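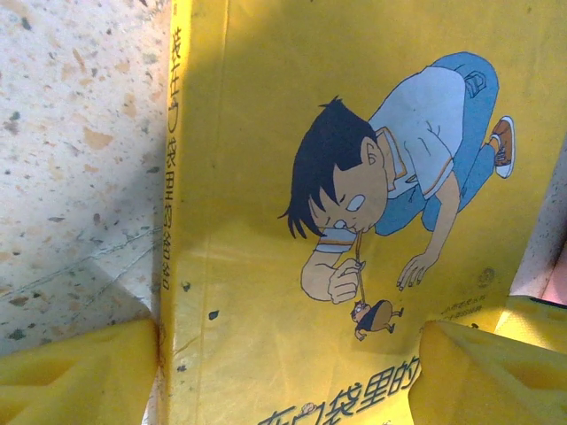

Printed book bags: reuse or recycle?

tgilchrist
Sorting the kids' shelf at the Hillport branch. Several series came with printed bags, including the yellow one for 装在口袋里的爸爸. Bag is creased but the print is legible. Keep with the set or file flat?

maihi_2
Flat, in a folder. Folded edges lose ink first, and the small title runs right beside one.

puvberg
Disagree. A flat folder separates the bag from its set, and then the catalog entry is wrong. I have 158 sets shelved with bags and 151 show no ink loss.

maihi_2
What about the other seven?

puvberg
Wear at the fold. Acceptable for lending stock.

tgilchrist
These do circulate. Would pressing take out the faint wrinkles?

maihi_2
Under a board, no heat. Check it Thursday.

tgilchrist
OK. Bag stays with the set, pressed first.

Tegan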